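Notebook, May – sourdough hydration, second round

Picked up the Savchuk rye question again. The claim going around is that a longer cold rest gives a sourer loaf no matter what flour you start with. I don't buy it. Our first round compared loaves from two different flours and two different starters, and then we all stood at the bench and agreed that the cold one tasted sharper. We knew which was which.

So, again, with one flour (Perkance whole rye, same sack) and one starter. Dough split in two after mixing. Half went into the fridge for 33 hours, half stayed on the shelf until it had doubled, then both were baked in the same oven on the same tray. Slices were coded with stickers before tasting.

Weak points I can see already. The fridge door was opened all day by everybody. The shelf dough sat near the window. The pH strips are the cheap kind and I read the same one differently an hour later. I wouldn't put money on anything finer than half a unit. 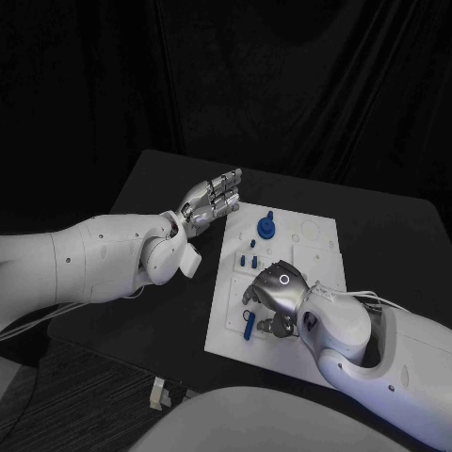 Abbas Salehi thinks I'm blaming the strips for a result I don't like. He says acidity and sourness aren't the same thing anyway, and that a taster will call a loaf sour when it's only dense and damp. He wants titration or nothing. Fair, but titration won't fix the window.

Tasting went as follows. Four people, two slices each. Two picked the cold loaf as more sour, one picked the shelf loaf, one said they were the same and asked for butter. You could get that by flipping coins. The Surneleck handout calls the effect "unmistakable" and gives no numbers at all, so I've stopped quoting it.

The crust was darker on the cold loaf. I'd believe that one, though it also sat closer to the back of the oven – swap places next time.

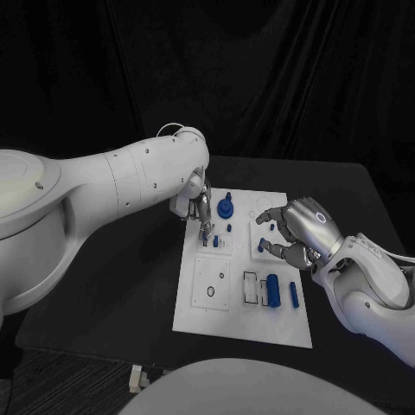

Detlef Lindemann
Notebook keeper, Gristumis baking group

To do before round three:
Thermometer in the fridge, logging every 60 minutes.
Shelf dough moved to the inside cupboard.
Borrow a proper pH meter and check it against buffer first.
Ask Abbas what he'd accept as a no.

Starter fed at 4, smelled fine, slow to rise.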